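September 29, 2019

Went through the two quotes again for the vanity-cleaning unit. Jarnwood wants a 9 month lease with service included. Clevden will only sell outright, with 21 days of remote support and a second gripper priced separately. Neither quote covers the floor mapping, so I added a line for it and moved the wipe-down trial to December.

The counter task still drives the spec. A unit has to hold a soft cloth and work near small dishes without shifting them - the Clevden arm is rated for the load, but its sheet says nothing on fabric.
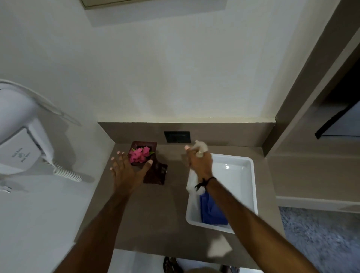

Lorna Dalisay wrote back that we should budget for 3 spare sets of finger pads before arguing over arms, and that a lease with no pads in it is only half a price. Fair point. I asked Jarnwood for a pad price and a replacement interval.

Revised sheet goes to Maribeth Fajardo with the pad line left blank. Still need the charging dock dimensions - the closet at Husa is tight and the door opens inward.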